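4. What people did with the scoop

I should say at the start of this section that I went into the study thinking the scoop was a boring detail. We had planned to write up timing and dose and leave it there. Then Hajnalka Lakatos, who ran the weigh-ins with me, came back from her first kitchen visit with a page of notes on how one rower measured out her amino acid powder, and we ended up rewriting half the diary form that same evening.

The powder itself was a plain leucine-heavy blend that Prokmont made up for us in unflavoured and lemon versions. Everyone got the same tub, the same plastic scoop and the same printed card asking for two level scoops in a large glass of water after training. We told people we were interested in when they took it. We didn't say we'd be weighing the tubs each time we called round (they were told afterwards, and could pull their data if they wanted to, and no one did).

4.1 Diaries and tubs

By the end of February we had 2,560 diary entries from 67 people. Each entry gave a time, a number of scoops, what the powder was mixed with and a line for anything else they felt like telling us. That last line turned out to be the best thing on the form! Some people left it blank the whole way through, and others wrote us little letters about their knees.

If you go by the diaries alone, people were wonderfully well behaved. Nearly all the entries say two scoops, and most of them say water. The tubs tell a messier story. Some went down a good deal faster than the diary said they should, and a smaller group went down slower, which I hadn't expected and still find the more interesting of the two. We sorted the entries by hand into those that fitted the change in tub weight and those that didn't, and 531 of them fell in the second pile.

Now, a mismatch on its own doesn't mean anyone was fibbing. Powder gets spilt. It clumps in a damp cupboard and then comes out in a lump that is nothing like a level scoop, and the lemon version was much worse for this than the unflavoured one (Prokmont have since changed the liner in the lid, though too late for us). A partner might be helping themselves on the quiet, as at least one cheerfully admitted when I rang. So I'd treat the 531 as entries where we can't say what the dose was, and I'd be wary of anybody who wanted to read more into them than that.

4.2 Heaped, level and "a bit over"

The thing Hajnalka noticed on that first visit was that the rower scooped, tapped the side of the tub twice and stopped. She called that level. I'd have called it heaped. When we later asked people to show us a level scoop at their own worktop, we got the full range, from a proper scrape with the back of a knife to what Győző Kovács put down in his notes as "a small hill".
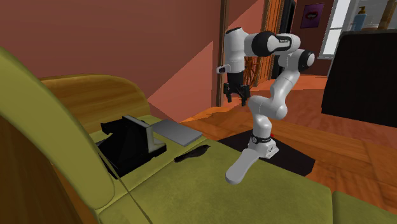 Figure 3.

Győző then did the sensible thing and asked each person to do it again without us saying the word "level" at all, just "do what you'd normally do". The hills got bigger. The knife people mostly put the knife away. I don't think this will shock anyone who has watched somebody bake, but it matters a lot for a trial like ours, where the whole argument rests on people getting a known amount.

We did talk about going over to single-serve sachets partway through. Norbert Szénási was strongly for it, and on pure measurement grounds he was right. I was against, and I won, mainly by being stubborn. Hardly any of our people buy sachets with their own money. They buy tubs, because tubs are cheaper, and they lose the scoop in the powder and fish it out with a fork. If we'd handed out sachets we would have had tidy doses and a study of something our readers' athletes don't do. Norbert has asked me to record that he still disagrees, so there it is.

4.3 Timing

The card said "after training", and we left it at that on purpose. Most people read it as straight after, in the car or the changing room. The evening lifters were the exception. A fair few of them drove home, ate, and had the drink on the sofa later on, sometimes as the last thing before bed, and they were quite firm that this still counted. I've kept those entries in as "after training", since that is what the card said and it was our card.

Morning runners gave us a different headache. Several of them took one scoop before going out and one when they got back, then wrote down a single entry with two scoops and the later time. We only found out from the comments line. Wherever the comment made the split clear we coded it as split, and otherwise we took the entry at face value, so the number of split doses in our tables is certainly too low. I can't tell you by how much.

Taste had a say in the timing as well. The unflavoured powder is bitter, there's no getting round it, and people who had that tub were quicker to move it next to a meal or hide it in something. Orange squash was the favourite. One chap used cold tea. The lemon group drank theirs on its own and complained less about the drink and more about the lumps.

4.4 What we would change

Beverley Henare, who reviewed the draft protocol for us and warned me about scoops at the time (I have the email, and she was nice enough not to forward it back to me), suggested a cheap kitchen scale in every pack. I think that's right for the next round. A scale keeps the tub, keeps the habit, and gives us a number people can write down. There's a risk that weighing makes them more careful than they'd otherwise be, and I'd want a group without one for comparison.

I'd also put a line on the form for "did anyone else have some?", and I'd ask about split doses outright with two time boxes. The recovery scores in section 5 are given twice, once with every entry and once leaving out the 531 we couldn't match. Please look at both columns before you quote either. The soreness ratings hardly move between them, but the figures for next-day training load do, and Nurhan Kılıçarslan, who did the modelling, goes through the reasons in section 5.2.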